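Emergency Plans Need a Shorter Call List
March 16, 2020

Every spring the emergency planning group at our site sends out the revised call list, and every spring it is longer. This year's list has 168 names on it. When I started at Rorico it had 40, and the plant has not grown by a single building in that time.

I have worked in emergency preparedness at three industrial sites, and I sit on the working group that compares plans between Rorico and our neighbors at Bovora. My view is that a call list this long makes a site less safe. I know that is not a popular view among people who have spent years getting added to it.

The list grows for ordinary reasons. A department complains after a drill that it heard the news late, so its manager goes on. A contractor signs an agreement, so two of its supervisors go on. People change jobs and their old numbers stay. Taking a name off feels like telling someone they don't matter, and the person who keeps the list has no authority to do that anyway.

In our last unannounced drill the duty officer reached 91 people. That was reported as a good result. But the shift chemist, who was needed first, got the call after the head of purchasing and two people in public relations. The order was alphabetical by department.

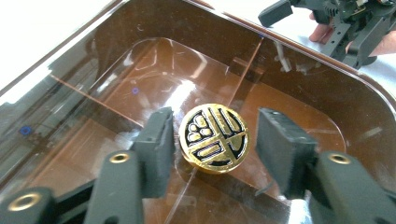

What Bovora does

Bovora split its list two years ago. The first page has 12 positions on it, each with one backup. These are the people who have to do something with their hands or sign something in the first hour. Everyone else gets a recorded message from the Mertens system once the duty officer has finished with page one.

It lists positions and leaves the names to a separate sheet that the shift office updates at the start of each week. If the fire lead is on vacation, the sheet says who is covering. The plan itself does not have to be reissued.

I have heard the objections. One is that senior managers will be embarrassed if a reporter calls before they know anything. That could happen. I would rather have an embarrassed manager than a duty officer still dialing while the valve crew waits for instructions. Another is that regulators like to see broad notification. Ours have asked how quickly we notify and whether we can prove it. They have never asked us to add a name.

The objection I take more seriously is about software. Some of my colleagues say that with a mass notification product such as Brosar the length of the list stops mattering, as everyone is called at once. It helps — I have voted for buying it twice. But when everyone is called at once, a good number of them call back at once, and the duty officer has one desk and two phones.

The working group meets again in April. I will be asking for a first page with no more names than Bovora's, and for a rule that anyone added to it replaces someone already there.

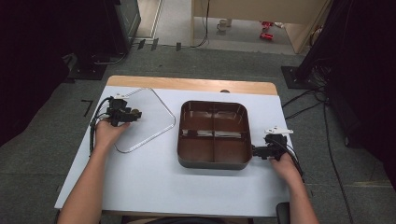 A divided brown tray and a clear lid on a white-topped table.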